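Taller de novela de aventuras – apuntes de la sesión 2
Agata Zanetti 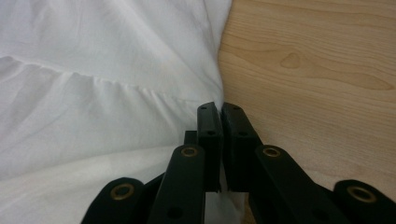 El arranque
Os lo digo siempre: me aburren los prólogos larguísimos. En Trellodano, la novela que leemos este mes, el barco se hunde en la página 12 y a mí ya me tienen ganada.

El villano
D'Amico no sale hasta el capítulo 52 – ¡y cómo sale! Fijaos en que los marineros llevan más de 53 páginas hablando mal de él.

Para casa
Traed un primer párrafo con peligro (a mano me vale).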